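Open day at Pravport, Saturday
Posted by Usha Iyengar

Four of us from the laundry co-op took the early train out to Pravport for the Flallora open day, and I was still talking about it when we got home. We had gone for one thing only, the folding package they call Sungate, which has been on our wish list since March. Doors were at ten and the coffee was good. There were 113 names on the visitor list, so they split us into groups and gave each one a slot in the demo hall. Ours was 11.15.

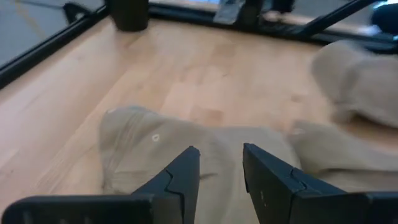
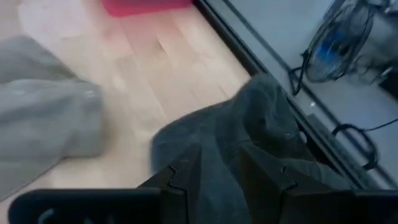 Sungate comes as an arm, a two-fingered gripper with a small camera beside it, and a year of support, and what I liked straight away was that Flallora let us see it working on awkward stuff. I have sat through folding demos where every item is a crisp white napkin laid out square. Ottar Sundqvist, who ran our slot, was quite happy to have cloth in a heap, beige or dark charcoal, bunched up just as it would be when you tip out a basket. The fingers go down either side of a fold and close on it, and if the grip is poor the arm lets go and tries a different ridge. I could have watched that for an hour! Beatrice asked about dark fabric, as half our work is black restaurant aprons, and Ottar said plainly that dark on dark is harder for the camera and they still see more missed grips with it than with pale cotton.

We timed a few for ourselves. A hand towel from heap to folded square took 40 seconds at best, and one stubborn one needed 126. Beatrice Obura can do a towel in the time it takes to say so, and she told him that too (he laughed). But she can't do it all night, and the overnight pile is what we'd want it for. Ottar suggested we think in terms of a full load left at closing time and ready by six, and on our quieter nights I think that could work.

After lunch Houshang Vahidi took us through the teaching side. You hold a pair of handles, do the fold yourself, and the arm follows you. He had us repeat a simple pillowcase fold 19 times, swapping over whenever somebody's shoulders gave out. I was hopeless to begin with and kept pinching two layers when I wanted one. Jamshid got the knack on his second go and has been unbearable ever since. It's a very physical way of learning what your own hands do without thinking, and I'd recommend a turn on the handles to anyone who goes, even if you have no plans to buy.

A few practical points for the others at the co-op. The table has to be fixed down and left where it is, so our fold-away one won't do. Spare fingertips are sold in pairs and can be changed with a hex key. Fitted sheets are not supported yet, and neither is anything bigger than a bath towel. Support is by phone on weekdays, with a visit if the phone call doesn't sort it. Prices depend on the length of the contract and I've put the sheet in the office tray.

Jamshid Shirazi also had a long chat with the people from Figueroa, who had a stand by the exit and make a feeder that separates tangled washing before it reaches the arm. It's a separate purchase and we didn't see it running, but he has their leaflet if you want to borrow it.

Flallora offer a two-week trial on your own premises, and I've asked to be put down for one. We'd need to clear the corner by the back shelves first, so if the spare ironing boards are yours, please come and collect them.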